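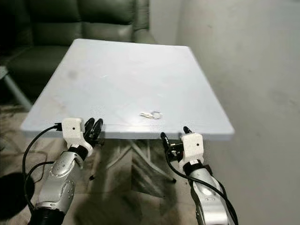
Bogdan Crăciun asked in the margin of the last entry whether the white table should be refinished now or simply cleaned and put back into use until the spring order, and he added that in his experience a top of this kind looks worse after a poor repair than it did with the original mark. The question is a fair one and is taken up in this entry, together with the other outstanding points on the table and on small hardware.

Workshop notebook, December. Entry begun 8:40 a.m.

Condition of the top. The surface is sound. There is one dark gray mark toward the far left, more or less round, and there are light scuffs and streaks in the middle. None of these can be felt with a fingernail. The front rim is straight and shows no lifting. The table was cleared yesterday evening for inspection, and all items that had been stored on it were moved to the shelving by the door. Colleagues who are missing something should look there first.

Only one small piece of hardware was left on the table for this entry, near the front edge: the slim white and silver piece with the ring at one end. It has no label. It may be a key or it may be a clip from one of the Wireo sample sets, and the two are easily confused when the ring is fitted. It was tried this morning in the lock of the drawer cabinet and does not fit. It has not yet been compared with the Wireo set, as the set is out on loan to the upstairs office. Until it is identified it is to be kept in tray 4 with a paper tag.

Cleaning trial, 9:15 a.m. The dark mark was treated first with warm water and dish soap on a cotton cloth. No change. A second pass was made with the Stuveck surface cleaner, undiluted, left for two minutes and wiped off. The edge of the mark became a little softer and some gray came away on the cloth. A third pass gave the same result, with less color on the cloth than before. The work was stopped at that point so that the surface could be looked at in daylight.

The scuffs were treated separately. A dry melamine sponge was tried on a patch the width of a hand and took out the lightest streaks. It also dulled the gloss slightly when the patch was viewed at a low angle from the window side. The sponge is therefore not to be used on the rest of the top until we have decided whether an even, duller finish would be acceptable. I have outlined the trial patch with masking tape. Please leave the tape in place.

Abrasive paper. The drawer holds sheets up to 2000 grit. I do not propose to use them. Bogdan's remark about poor repairs applies here in particular, and the sheets would be a step that could not be taken back.

Underframe, 10:30 a.m. The crossed legs were checked by hand. There is a small amount of side-to-side movement when the top is pushed at one corner, which stops when the opposite foot is packed with a folded card. The floor was checked with the long level and is the likely cause, at least in part. The bolts at the crossing were found tight. One bolt under the rear edge took a quarter turn. No parts were replaced. The card has been left under the foot for now and should be exchanged for a proper pad when the next box arrives from Zuccaro.

Inventory. The store list gives this table as item 394, purchased through Prellthorpe. The label on the underside reads 2466, and this number does not appear anywhere on our list. Either the tables were exchanged during the last rearrangement of the room or the label was carried over from an older system. I have written both numbers on a strip of tape under the rear edge and have asked the office to send the purchase sheet. The entry in the store list has been left unchanged until the sheet is received.

Use of the table. It may be used again from tomorrow for dry work: sorting, measuring, labeling and layout. Inks, adhesives and solvents should go to the bench on the other wall. A cutting mat is to be placed under any blade, including for short cuts. Hot tools are not to be set down on the top, with or without a stand.

Reply to Bogdan. My recommendation is to clean and keep. The mark is well away from the area where most of the work is done, and it does not interfere with layout or with reading a scale. Refinishing would take the table out of use for a week or more, at a time when the other bench is already shared. The spring order can then be considered with better information, including whether Prellthorpe can supply a top alone – the frame is worth keeping in either case. If he still has his notes from the earlier repair, I would be grateful to have them copied into this book.

Open points
Small ringed piece: compare with Wireo set on its return.
Dark mark: one further pass with the Stuveck cleaner, longer contact time, then stop.
Trial patch: second opinion on the gloss, viewed from the window side.
Rear foot: fit pad.
Item number: waiting for purchase sheet.

Added 3:50 p.m. The office has found a purchase sheet, but it covers chairs only. The request has been sent again with both numbers. The daylight check of the dark mark was made at noon and the remaining gray is even, with no sign of damage to the surface around it. Cloths from the trial have been rinsed and hung at the sink.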